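The reset is the job

I have sat through a lot of demos of arms putting bottles on shelves, and I have started watching the person who walks in after the arm stops. Somebody has to put everything back. On the cell I know best, a shelf-picking setup that Cellora sold to a kitchenware showroom, that somebody is Efa Rowlands, and the sales sheet has no line for her.

The sheet says the cell runs on its own. The run log I was shown for September has 2,491 picks in it. It also has 1,168 entries marked "manual reset," and those two numbers sit on the same page without anyone at Cellora seeming bothered. A manual reset means a person kneels at the cabinet, pulls the bottles out of the cubbies, and lays them back where the next routine expects them to be.
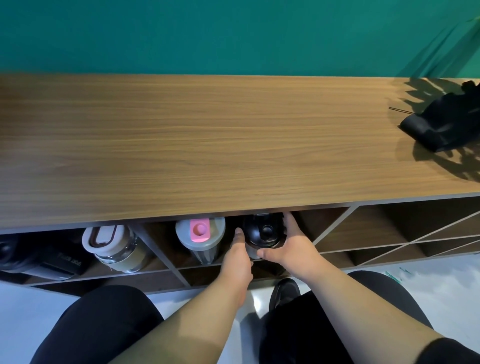
I asked Gareth Haworth, who sold the thing, whether the reset could be cut down. He told me the layout was "a customer-side variable." I think he meant that it takes a person's time and he'd like that time to show up on another company's books.

To be fair to the machine, bottles are hard. A shaker with a cap loop sits differently depending on which way the loop flopped. Glass with a sleeve around it grips fine in the middle and badly everywhere else. Clear plastic gives the depth camera fits. So the person doing the reset can't just toss things in a cubby. She has to think about which end faces out, and a careless reset shows up later as a failed pick, which the log then blames on the gripper. Efa found that out after Cellora had already shipped two sets of new finger pads that fixed nothing.

Her fix was cheap. She wrote the starting layouts on a card and taped it near the stop button, and she now does the low shelf first, while her knees are still willing. She also checks caps before anything goes back. None of this is in the manual, which gives 40 pages to calibration and 3 to "workspace preparation," one of those being a drawing of a table.

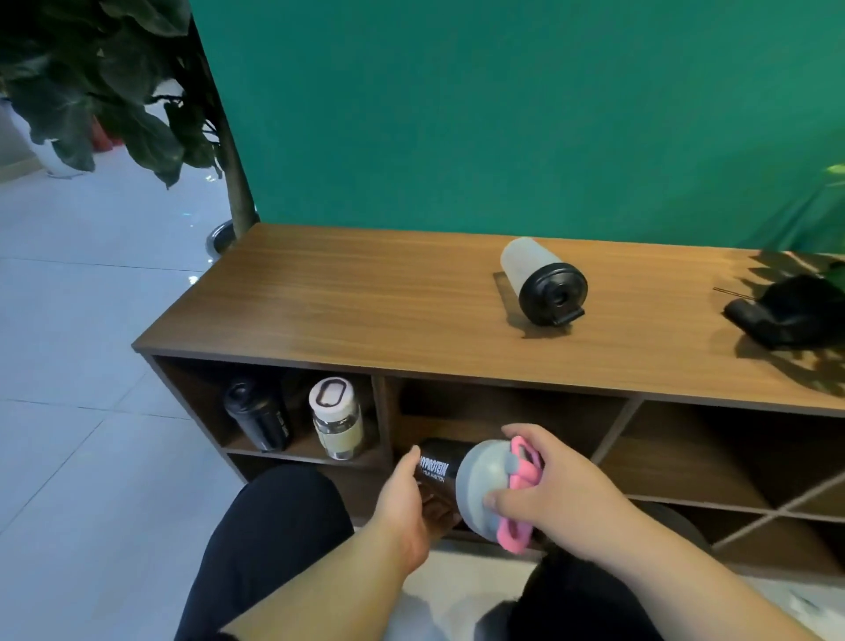
Is a cell like this still worth buying if it needs that much hand work?

It depends on whether you already pay someone to stand near it. If you do, and they have slack in the day, the resets disappear into the shift and the numbers look fine. If you have to hire for it, I can't make the math come out, and I have tried with generous guesses.

What bugs me is how the upkeep gets talked about. Calibrating the camera is "engineering," so it gets a contract and a visit. Laying out the shelf is "tidying," so it gets whoever is closest. Yet in the month I looked at, the calibration never drifted enough to matter, and the layout went wrong often enough that Meinir Edwards, who manages the showroom, began keeping her own notes on it. She didn't trust the log to tell her why a run had stopped. I wouldn't either.

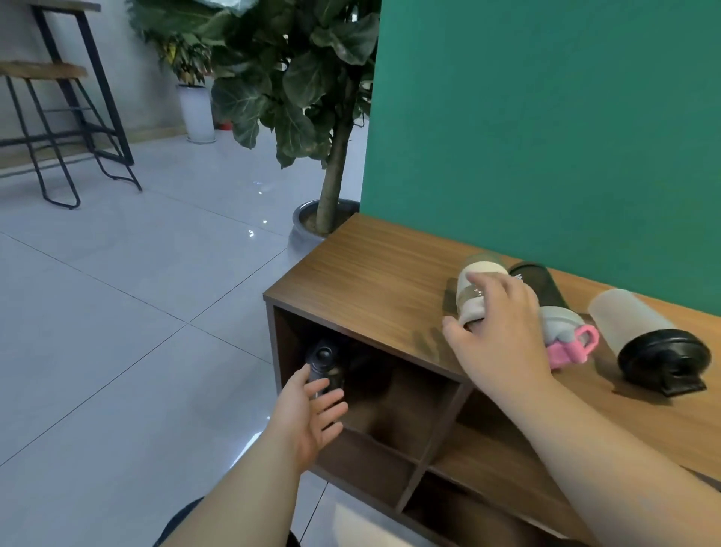
Handling bottles on and inside the cabinet.

Cellora says the next software release will cope with "unstructured starts." Maybe so. Norkosby promised much the same for its bin picker, and the owners I talk to are still straightening bins. I'd ask any seller for two things before signing: the raw run log from a site they didn't choose, and an hour with the person who does the resets, with the sales rep out of the room. Gareth Haworth has agreed to the first one. I'm still waiting to hear about the hour.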